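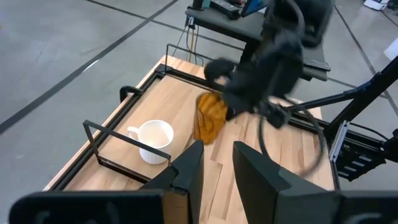 Mustard Cloths by Lilteo

I started making these because I was sick of dish towels that push water around the plate. It took me a silly number of tries to get the weave right (my sister-in-law has a whole drawer of the rejects, and she still uses them!) but this is the one I've stuck with, and I reach for it every single day.

It's a plain cotton cloth in a deep mustard yellow. Mustard hides tea, turmeric and most of what a kitchen throws at it, and it looks good bunched up next to a white mug, so I don't mind leaving mine out on the table. It creases like crazy. I gave up ironing them years ago and I think they're nicer rumpled, but if you like a crisp towel folded over the oven door, you may want the Kidcombe linen one, which I also carry.

What I use mine for: drying mugs, mostly. It's soft enough to push right down inside and get the bottom, and it doesn't leave fluff on a glossy glaze. I wipe down my wood table with it too, along the seams between the planks where the crumbs like to settle. For a wood top, wring it out well first.

Washing: warm, with other dark or yellow things the first couple of times, as a bit of color can come out. Skip the fabric softener. It coats the cotton and then you're back to pushing water around. Tumble dry is fine, or hang it up by one corner like I do. They shrink a little in the first wash and I've cut them bigger to allow for that.

Price is $12 each. Shipping is free on any order over $79, and you can mix in mugs and anything else from the shop to get there. The yarn is dyed in small lots, so the yellow you get may be a hair browner or brighter than your last one. If you need a close match for a café or a gift set, write to me before you order and I'll pull them all from the same lot.

Local pickup is at the Flirnville workshop, side door, ring twice. I'm usually in until late afternoon.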